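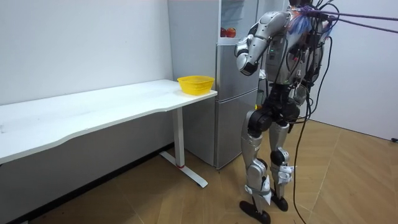 Jalura open day: what the software does and what it leaves to people

Posted 10/11/2025

I went to the Jalura open day expecting a polished show and a thin handout, and I got roughly half of each. The lab has taken two floors of a former office building in Bisasville and works on software for humanoids. They don't build the machine. They buy the body and write what runs on it, and that was my reason for going: hardware tours all look alike by now, while people who will talk for an hour about their planner are harder to find.

The humanoid has a kitchen corner of its own, with a white table, a yellow plastic basket and a silver fridge that has two red apples on an open shelf at the top. The job is to move the apples from the shelf to the basket. The machine wears its cables down its side and on to the floor, and two purple ropes run up from its back. I mention the ropes for anyone who has only seen the promotional clips. Balance was the first thing I asked about.

Silvan Zwahlen looks after the whole-body controller and was refreshingly dull on the subject. The ropes hang slack in normal running, he told me, and they log the tension so that a trial where the rope carries weight gets thrown out. Good practice, if they stick to it. I asked whether the discarded trials appear in the published totals. They don't. They are kept in a separate file, which I was welcome to ask for by email. I have asked.

The stack itself is called Gusto. It has a perception part that finds the apple and the basket, a planner that picks a route for the arm, and the controller underneath that keeps the legs under the body while the arm goes out. We were shown each on a monitor. Perception was the strongest of the three. The apple on the left sits partly in shadow, and I had assumed it would be the one they avoided. The outline on the monitor stayed put on both.

The planner I liked less. It plans the reach from a fixed standing spot, and that spot is found by a person with a tablet. When I asked Domenica Bachmann how long it would take the robot to find the place for itself, she said navigation was a separate workstream. I have heard that phrase on a good many tours. The leaflet says "from shelf to basket without human help", and somebody should change the leaflet.

Then the numbers. A poster by the stairs gave 2652 attempts in simulation and 77 on the real machine. To their credit both figures were printed in the same size. The success rate underneath was for simulation only, and you had to read the small type to find that out. Bachmann said the real figure would be published when they had enough runs to stand behind it. I would sooner have a poor figure now, with the failures listed by type, and I told her so. She wrote it down, for what that's worth.

We saw two live attempts in the afternoon. In the first the hand reached the shelf, closed on the apple and brought it down into the basket at a pace that would try anyone's patience. The second was stopped by the operator before the hand touched anything. Zwahlen said the arm was going to clip the edge of the shelf. Perhaps so. The monitor had been turned away from us by then, and I'd have liked to see what the planner thought it was doing.

The best part of the day was the least visited. Edeltraud Schwaiger has written a replay tool that lines up camera footage, joint readings and planner decisions on one timeline, so you can drag back to the moment a reach went wrong. There were 8 of us in her room, and it could have held three times that. She loaded a failed run from April and stepped through it: the apple had been seen correctly, the plan was sound, and the wrist was late by enough to knock the fruit sideways. No slides, and she answered every question. If Jalura sold only this, I could see other labs paying for it.

Getting there: bus from the station, then a short walk uphill. Booking is free but you need a name badge, and mine was spelt wrong. Coffee on the ground floor, sandwiches gone by one. The next open day is planned for April, and I'll go back if the email gets answered.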